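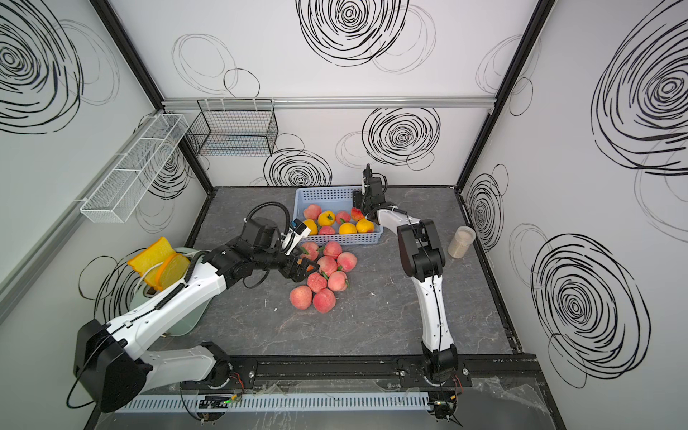

Put the fruit in the basket, then ask me again

3/15/23
By Kimutai Barasa

We use cookies to remember your settings and to count visits. By reading on you agree to this.

I spent two summers packing soft fruit at a farm outside Juscombe, and I was bad at it for most of the first one. The woman who trained me gave me a morning of instruction. By the end of the week I could fill a tray without looking at my hands, though I still bruised more than I should have. Nobody thought this was impressive. It was the job they gave to people who could do nothing else.

So I take an interest when somebody says that a machine can now do it, and I have been hearing that for as long as I have been writing this column. The current claim is a modest one on its face. Two arms, a basket, a heap of peaches on a table. The peaches have to go from the heap to the basket. I could explain the task to a four-year-old, and the four-year-old would probably have it finished before I got to the end of the sentence, with one peach missing and juice on the floor.

Look at how much help the arms are getting. The table is otherwise nearly bare. The peaches are in one loose pile, one layer of them as far as I can tell, and the basket stands right behind the pile, wide open at the top. There is a jar of something grainy off to the side and a dish at the far left, neither of them in the way of the fruit. I have never worked at a bench that tidy. At Juscombe the fruit arrived in crates stacked higher than my chest, with leaves and earwigs and the occasional glove, and half of every crate was underneath the other half.

The walls, I grant, are not plain. They are covered in great black spirals, like something a bored child does to a telephone book. A reader who knows more about this than I do may write in to say that busy walls make life harder for a machine that has to find a peach by looking. Fine. I would still like to see it done against the back wall of a real kitchen, where the clutter comes forward and sits on the worktop.

My friend Bayu Hidayat repairs conveyor motors for a living and has less patience with me than my editor has. His view is that I keep moving the line. When arms could only weld, I said they would never pick anything up. When they picked up boxes, I said boxes were easy. Now it is peaches and I am complaining about earwigs. He is right that I have done this, and I have looked back at the old columns and winced. But I don't think the line moved very far. What I asked in the first of them was whether a machine could do an ordinary person's boring work for a whole shift with no one standing behind it, and I am still asking that.

A gripper with two fingers is a strange thing to bring to a peach. We use the whole palm. You cup the fruit, and you feel it give a little before you have done it any harm, and if it is too soft you put it in the seconds tray without having made what you would call a decision. Two stiff black fingers can certainly close on something round. Whether they know when to stop is another matter, and a still picture won't tell you. It won't tell you whether the peaches in the basket were put there by the arms or by a person five minutes earlier, either. I'd like to be told that more often than I am.

There is also the question of what counts. A firm called Florkemo sent me a brochure last November saying that its picking system had completed 1,061 placements. Completed them over what period? With how many dropped? I wrote and asked, and got a second copy of the brochure. If I had packed around 1,000 peaches at Juscombe and come in to boast of it, the foreman would have asked what I had done after breakfast.

The same goes for the home. I have been promised a laundry-folder, a dishwasher-loader and a thing that would make my bed. My sister-in-law in Hamville was on a waiting list for one of these for 6 years. She still folds her own towels. The firm, Biwott, went into making warehouse shelving and seems to be doing well.

I don't say any of this out of fondness for the work. Packing fruit hurt my back and paid badly, and if an arm bolted to a rail can take it over then I will not be writing a poem for the lost craft. The people who would be put out of work are owed a proper argument about wages and retraining, and they won't get one as long as each side is shouting about a machine that may or may not be able to do what it's said to do. Growers put off hiring because the robots are coming. Some of them put off mending the packing shed too. I have stood in one of those sheds this winter and it had a bucket under the roof.

What would change my mind is quite dull. Leave the camera running for eight hours. Tip the crate out the way a tired person tips it, with bad fruit among the good. Put the basket slightly in the wrong place, and have someone knock it halfway through the afternoon. Then show me the peaches the next morning, when the bruises have come up. Bayu says no firm will ever agree to that. I've asked three so far and I am waiting to hear from the third.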